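**Thread: Mouse tracking on oiled round tables, reading corner**

**tsikata_desk** - 15 October 2022

We run a small reading room with round wooden tables and low armchairs. Visitors bring laptops and complain that the pointer jumps. The tables were refinished in April with Hesteo hard oil, two coats. I suspect the sheen. I would like a fix that does not involve a black office pad on every table.

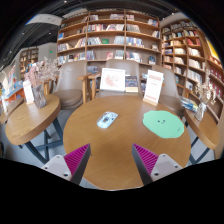 Optical sensors need surface texture, and a smooth oiled top may not give them enough of it. Grain direction may matter too, but I have not tested that. The mouse with the see-through shell tracks badly on the bare top where it is lying, and I have not yet tried it on the green mat with the face next to it. The mat is the only one we have. Table diameter is 171 cm.

**fluvis_user11**

Check the sensor before blaming the oil. Lint over the lens gives the same symptom. Clean it, then try a sheet of plain printer paper under it. If it tracks on paper, the surface is the problem.

**tsikata_desk**

Lens cleaned. It tracks on paper, with no jumps in 17 passes. Bare wood still fails.

**Nhung Hồ**

Then use the mat. I would not sand or recoat a table for this. One caution: some soft mats contain plasticizer, which can mark an oil finish if left in one spot for months. Lift it at closing time and wipe under it.

**hostach**

Disagree on the mat. A wavy outline wastes area. You get a usable rectangle in the middle and the rest is decoration. A thin rectangular desk cloth costs less and lies flatter.

**Nhung Hồ**

Nobody playing games in an armchair. Travel of a few centimeters is enough for reading email.

**tsikata_desk**
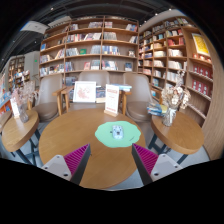 Area is limited by what else has to stay on the table. The sign has to stay, and the print and the books are not mine to move. Most people also want a place to set a phone, and the mat serves for that as well, as with the one in the blue and white case. The dried flowers are on the side tables, so they do not compete for space.

**hostach**

I would still move the books. You have shelves behind the chairs.

**tsikata_desk**

The books on the table are the monthly selection. They stay.

**fluvis_user11**

If the mat stays too, put 2 small dots of removable putty under it. Test the putty on the underside of the table first. Some types leave a grease ring on oiled wood.

**tsikata_desk**

Will test the putty on the underside and post the result.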